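Coffee, With Help: An Afternoon at the Tagle Open Day

Mayu Fukuda had been up since five and was still talking with both hands when I got to Waltley in July. Her team at Tagle opens its doors once a year, and people walk in off the street, sit down and watch a robot arm try to make coffee.

"I love this day," she told me. "The rest of the year it's us and a whiteboard. Then a guy comes in with his kids and asks why it grabs the lid from that side, and it's a great question!"

The arm's job sounds small. Lift the lid, put in a pod, close up, press start. Fukuda says each of those took months, and the lid was the worst of them.

"You and I just flip it," she said. "We don't think about how hard we're pulling. The arm has to learn where the lid wants to go, and if it pulls a little wrong, the whole machine slides across the table." 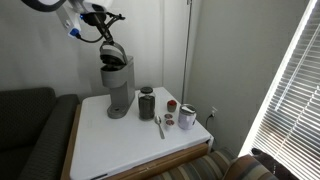 "So we let it practice," she went on. "We did 1000 tries on the lid alone before we even thought about pods. Then 3000 more with everything moved a bit each time, because no kitchen stays the same for long."

Her colleague Rasmus Eglītis handles the fingers, and he was just as happy to be asked about them. He had tried 3 shapes over the winter (he keeps the rejects in a shoebox, and yes, he showed me). What he wants is a grip that can manage a coffee lid in the morning and a spoon after that, with no swapping of parts.

"Spoons are mean," he said. "They lie flat, they're shiny, and there's nothing to get hold of. I could talk about spoons all day."

I asked whether the setting matters much to the arm. 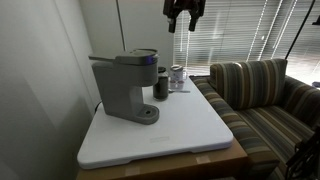 "Oh, hugely," Fukuda said. "Change the height by 2 inches and it's a new problem. Sunlight, too. I've learned more about window blinds in this job than I ever wanted to!"

Next on her list is milk. Eglītis groaned when she said it, then started sketching a carton on the back of my visitor's pass.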